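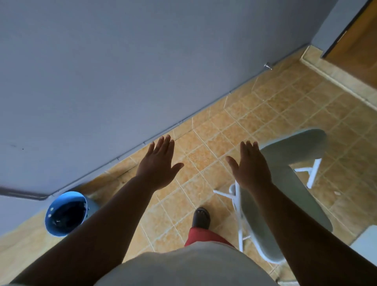
## 4. Setting Up the Table and Chairs

Before you unfold anything, pick the floor. The Skostau folding set is happiest on a hard, level surface such as tile or concrete. Carpet works too, if you enjoy a table with opinions.

Leave the doorway clear. Guests like to arrive through it, and a raised threshold is a poor place for the back legs of a chair with someone's uncle in it. If there's a door stopper at the base of your wall, give it room as well. It was there first.

### 4.1 The table

1. Lay the table face down on a blanket. Our own test table at Tuhumury skipped the blanket and has a scratch 108 mm long to show for it.
2. Pull the crossed legs apart until both locks click. One click is half a table.
3. Turn it upright with a second person. It can be done alone, and Bayu Pangaribuan has done it alone, and he now asks for a second person.
4. Press down on each corner in turn. If the table rocks, slide it over a tile and press again before blaming the legs. Grout lines cause most wobbles.

**Note:** Wipe the top with a barely damp cloth, then put the cloth away. Cloths left on a card table stay there for the whole evening and get dealt around.

### 4.2 The chairs

1. Stand the folded chair on its feet, facing you.
2. Hold the backrest and push the seat down until it stops.
3. Put both hands on the front edge of the seat and lean. You want your weight on the chair before anyone else's is.
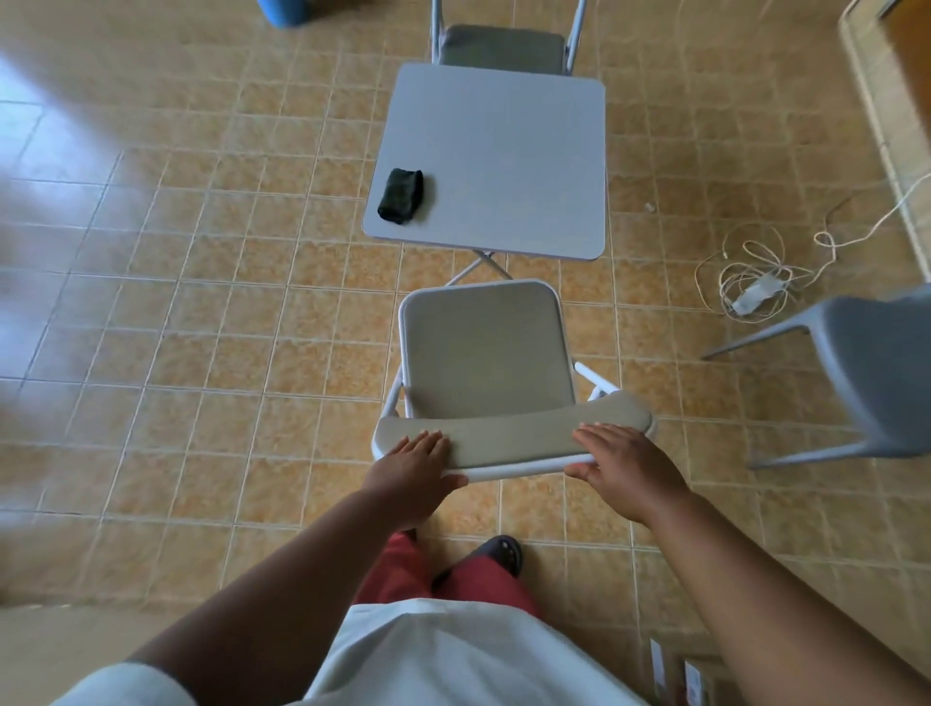
4. Lean a little harder. A seat that drops any further was not open, so go back to step 2.
5. Repeat for the other chairs and place them so that people face each other, unless you've met the people.

**Caution:** Keep fingers away from the side rails and the crossbar while the seat is moving. They close on whatever is between them.

**Caution:** Do not stand on the seat to change a light bulb. Section 7 has a paragraph on this by Ľudovít Procházka, written from a couch.

### 4.3 After the first month

Check the leg locks and tighten any loose screws by hand. Do not oil the hinges with cooking oil.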